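Table cleanup, two-arm cell, Friday (April book)

Carrying on with the Plomitz set. Same task as before: food scraps and throwaway items on the mat, bowl at the back left, paper bag at the right end. The operator drives both arms by hand and we keep whatever comes out, good or bad. Torben Vogler wants the bad ones labeled this time, so each episode gets one of three tags: clean, recovered, dropped.

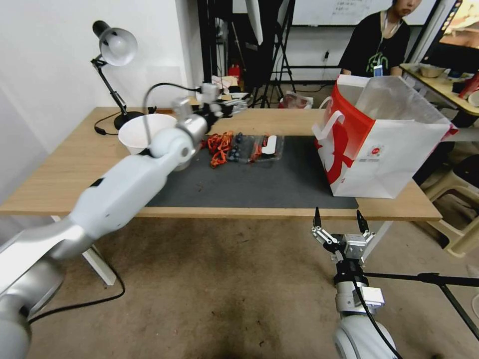

2 min read

Started at 14 episodes, stopped for lunch at 46. Lamp stays on for all of them. Turned it a little between blocks so the shadows aren't always in the same place. The Staltden model learned our shadows last time and I don't want to go through that again.

Small soft things are still the slow part. Operators approach them too high, close on nothing, then come down and try again. I tag those as recovered. Cans are fine if the fingertips go across the body and not along it.
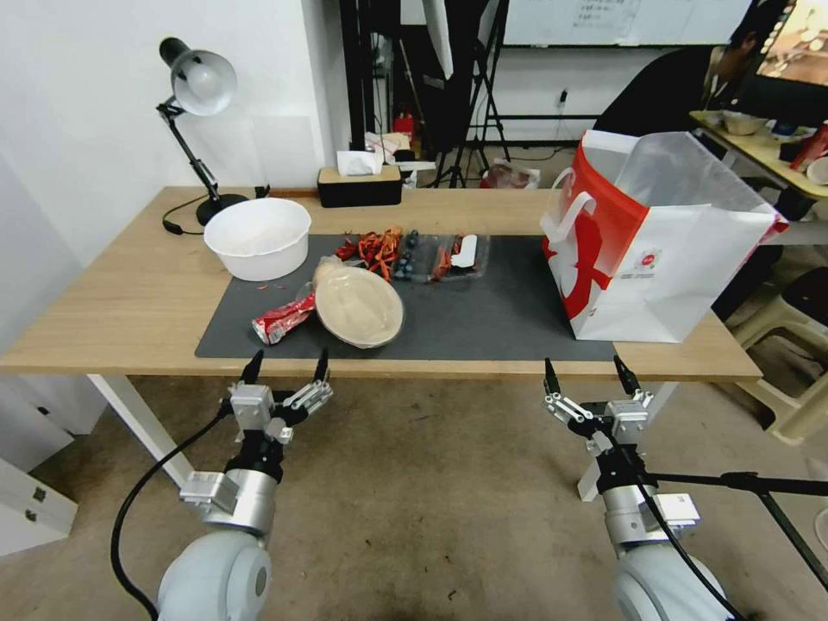 Notebook 3, p. 46

Layout for the block above: crushed can at the front left, round beige piece next to it, blueberries in the clear container further back. Bag stays on the right. We move the small items by hand before each start and leave the bowl more or less alone. Mühlbauer's split needs the bowl to move too, so that goes on Monday's list.

Wrist roll on the right arm: the limit is in software, it will not go the full 360. Two operators ran into it and backed out. Kept both episodes.
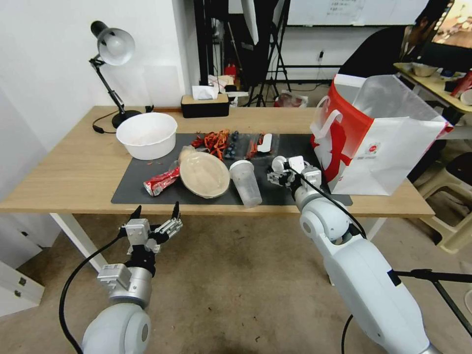 Open points. The Markeletti script still writes the tag into the file name and drops it when the file is copied, so I'm keeping tags on paper as well. Need to agree on what counts as the end of an episode: last item released, or both arms back at rest. Torben says arms at rest. Will trim to that and check the lengths again.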